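I finally got to go see the robot shop at Roninley in June, and I've been boring everyone at home with it ever since, so now it's your turn!

Some background first. Roninley is out past the rail yard in Requena, in a long low building that used to pack onions (you can still smell it a little by the loading dock, or maybe I wanted to). They set up small robot cells for food companies and places like that, and once a year they open the doors for an afternoon. I signed up way back in the winter, got number 107 on the list, and figured I'd never hear from them. Then the email came and I was up at 5:30 that morning like a kid going to the beach.

They gave us safety glasses, a sticker and a paper cup of very strong coffee, and split us into two groups. Mine started at the Gastolex cell. Gastolex makes those little jars of sauces, and the cell's whole job is to take jars off a belt and set them in trays. I thought the interesting part would be watching it go, and sure, it's fun for a few minutes, but what got me was everything they do to keep it going. Our guide had run that cell for years and she talked about it the way my uncle talks about his truck.

So, the morning routine. Before anybody presses start, they wipe down the finger pads with a damp cloth, then a dry one. Then they look at the cables where they bend at the elbow, because that's where the jacket cracks first. Then they run the arm slowly to a little steel pin bolted to the table and check that the tip lines up with it. If it's off by more than the thickness of a business card, they stop and find out why before doing anything else. She let one of us hold the card up to the pin, and I was so jealous it wasn't me.

The finger pads get swapped every 2000 hours. They keep the old ones in a coffee can, and she passed a couple around. You could feel the shiny worn spot with your thumb! The new ones are grippy, almost sticky. It takes four screws and a tiny dab of thread glue, and then you have to teach the gripper again how far to close, which I had never thought about. Fresh pads are thicker, so if you skip that step you squeeze the jar too hard. They learned that one with tomato sauce. The log sheet taped to the cabinet door said 2391 hours, by the way, and when somebody pointed at it she laughed and said the pads were on order.

After that came the part I'd been waiting for, the setup corner, where they work on new cells. They had one going for a customer called Ondiner, who want an arm to stack small pieces before packing. The thing I didn't know is how much of it happens on a computer before the real arm gets bolted to anything. They build the whole cell on the screen, table and floor and all, and practice the moves there with plain colored blocks. If the arm smacks the table, well, you hit reset and nobody has to order parts.

The man at the keyboard said picking up is the easy half. Setting one block down on another is where the fussing starts, because you need to come down straight, let go at the right height and back off without dragging the top one along. He has the arm creep for the last bit. Come in too high and the block drops and bounces, too low and you're pushing on the one underneath.

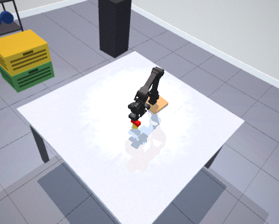 The Ondiner setup on the computer, red block in the gripper and the yellow one right under it.

I asked where you start if the stack comes out crooked, and he said he checks the base first, then the grip, and only after that does he mess with the program. On the real ones a loose base bolt can fool you for a whole afternoon. He goes over those with a torque wrench and puts a stripe of paint marker across each bolt and plate, so if one turns you can see the stripe has split. I loved that. I went home and did it to my lawn mower.

We wrapped up at 4:15 with cookies in the break room. If you go next year, wear real shoes (they turned away a pair of sandals at the door), park on the street side, and ask for the first group, since the setup corner gets crowded later on. Sign-up is on the Roninley page sometime after the holidays. I've already put a note on the fridge.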